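Aisle 7, Mostly Floor Cleaner

Parri is a corner store with 146 feet of shelving and strong feelings about cleanliness. It sits on the ground floor of the Drultirlow building, between a key cutter and a shop that has been closing down since July. We went in for light bulbs. The household goods section got the better part of our Sunday and all of our attention.

A word on the numbering. The sign overhead says 7, and there are not seven aisles. We asked at the register and were told it has always been 7.

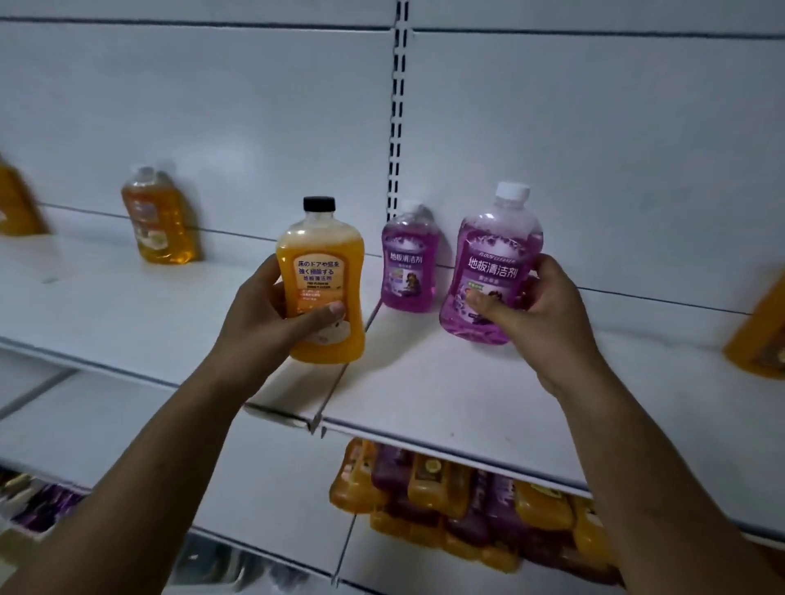 Lowri Owen, household goods editor

Orange or purple. The orange has a black cap, a cream label and a line of English that seems to read "THE FLOOR IS SIMPLY CLEAN" — a sentence I would like to be able to say in my own home. There is foam above the liquid, like a soda with ambitions.

The purple is the bigger bottle and goes by "FLOOR CLEANER," printed in an arch, in case you had taken it for grape juice. The large white characters underneath, 地板清洁剂, say the same thing. It also has lavender on the front and a small dark animal of some kind, whose position on floors is not stated.

Behind it on the white metal shelf is a smaller purple one with its own lavender and its own little doglike figure. I respect a product line that sticks to its mascot.

On price, the two were close enough that the decision came down to color. My kitchen tile is a beige called Torkis Sand, chosen by the previous owner, and it flatters nothing. Tomos Jenkins, who came along to carry things, voted orange on the grounds that purple already smells like his aunt's guest room. He hadn't opened either bottle. He stood by it.

I went purple. A capful goes in the bucket, or some 2 capfuls if you own a dog or a teenager. My bucket is an old Lerard with a handle that pinches, and I've had it longer than the car.

First report from the kitchen: it smells of lavender, and so does the hallway, and so did my toast on Monday. The tile is still beige. There is a patch by the stove that I had thought was part of the pattern, and I'm going back over it this weekend with a stiffer brush.

We never did get the light bulbs. Parri keeps them behind the register, next to the batteries, and you have to ask.

Posted Sun 19 May, updated after the toast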